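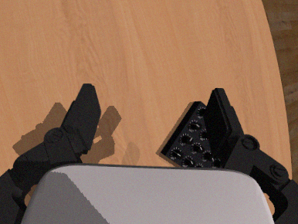 **Timber Finishes Durability Trial — progress report to the Gillcombe Fund**

2023-10-18

Work under the Mondthorpe grant is on schedule. All 50 test panels have been cut, labelled and conditioned, and 35 have had their final coat. The remaining 15 are waiting on a second delivery of the Trallon hardwax oil, which the supplier has moved back by two weeks.

**Abrasion.** The first set of coated panels went through 1,000 cycles each. Oil finishes lost gloss early and then levelled off. The water-based varnish held its colour longer but wore unevenly across the grain. Mass loss figures are in the attached sheet.

**Moisture.** Readings at the Tveit store drifted in the first month. The meter has been recalibrated and the affected readings are flagged — they have not been deleted.

**Spending.** To date $3,091 has gone on materials and meter servicing. No change to the budget is requested.

**Next period**

- Coat the remaining panels
- Start the heat and stain tests
- Repeat abrasion on the varnished set with a finer wheel

The final report is still due in March. The late oil has used up the slack in the coating stage, so any further delay would shorten the stain tests.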